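Jukunance notebook, cell 2, September

Carrying on from the planner entry. Both arms back up after the controller update, Haltow stack rebuilt from clean, no local patches left in the tree except the gripper driver one (still waiting on Consolacion to review).

Purpose of the session: find out why the place step releases too early when the held object blocks the wrist view of the target. Working theory at the start was a stale transform. Alfredo's theory was the segmentation mask. Alfredo was nearer.

09:40. Replayed the log from the previous session with the mask overlay switched on. Cube mask and bowl mask are both fine while the cube is well clear of the bowl. As the cube comes across the near side of the rim, the bowl mask loses its lower half, and the ellipse fit is then done on what remains. Centre estimate jumps away from the gripper. The servo loop follows it. Nothing in the loop asks whether a target that was stationary a moment ago has any business moving.

10:15. Checked the transform anyway. Wrist camera to flange agrees with the calibration file. Timestamps between joint states and images are in step. Closing that line.
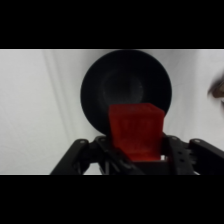
Changes made to the place step:

target_tracker: the fit now takes only contour points that don't border the held-object mask. Before, the edge where the cube cuts across the bowl was being treated as rim. That one line accounted for most of the jump.

target_tracker: if under half of the expected rim is visible, hold the last good estimate in the base frame and stop updating. Threshold is in the config as min_arc, don't hard-code it again.

servo: cap on how far the target may shift per cycle. Set loosely for now.

Ran the replay again with all three. The centre stays put through the occluded stretch. Replay only, so this says nothing yet about how the live loop behaves when the arm responds to the estimate.

11:30. Live. First attempts slow, speed override well down. Approach is smooth until the hold kicks in, then there's a small hesitation as the controller switches from tracking to open-loop descent. Visible in the velocity plot as a notch. Cause is that the switch resets the filter state. Kept the filter alive across the switch and the notch went away.

Also noticed the dark-on-dark problem Samonte described in the old notes. With black fingers against a black object the segmentation runs the two together, and the gripper self-mask has to do all the work. The self-mask is rendered from the CAD model and is a few pixels too small on the inner fingers. Dilated it. It now eats a thin strip of the object as well, acceptable for placing, probably bad for grasping thin things. To revisit.

13:20. Moved on to the side camera, which I wanted as a second opinion for the hold state. Idea: while the wrist estimate is frozen, the fixed camera keeps publishing the target pose at its own rate, and the planner aborts if the two drift apart. It doesn't need to be accurate, only able to notice that someone has knocked the target.

Problem 1: the detector gives confident nonsense on anything stripy or soft. It boxed the plush as two objects, then three, depending on the light. Class filter added for the check, so it only considers the target class.

Problem 2: shadows. Mask edges on the white surface creep outwards on the shaded side. Shifts the centroid by a steady amount, so I compare change in position instead of position.

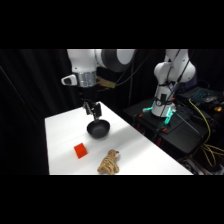

Problem 3 is in the planner and more annoying. The collision scene treats the second arm as a static obstacle at its last published state. If its state publisher drops out, the planner carries on with the old pose and no warning. Found this by killing the node by mistake. Added a staleness check: no joint state inside the timeout, no plan. It fails with code 3013, which was free. Please don't reuse it for the gripper timeout, that one is 1093 and the log viewer already knows it.

Alfredo asked whether the planner should stop a motion in progress as well. I think yes, but that goes through the execution monitor and I'm not touching that the same afternoon. Ticket opened.

15:05. Tooling. The replay script now takes a start and end time, so you don't have to sit through the whole approach to look at the last part. It also writes out the min_arc value per image. Usage is in the readme. Log size has gone up a lot with the overlays saved, so they're off by default, turn them on with --overlay.

Queued the batch replay over the last 100 logged placements, old tracker against new. Results go to the shared drive under Sarbridge/place_occl. No conclusions until that's finished and Consolacion has looked at how I picked the logs, as I took them in order and they lean heavily towards one object.

Open:

- servo shift cap needs a proper value, taken from the replay data
- self-mask dilation, separate settings for grasp and place
- execution monitor, stop on stale state (Alfredo)
- fixed camera exposure is on auto, should be locked before anyone compares runs
- gripper driver patch, review
- the Haltow config still has the old frame name in two places, harmless but confusing

Branch is place-occlusion, pushed, not merged. Tests pass apart from the simulated gripper one, which was failing before I started.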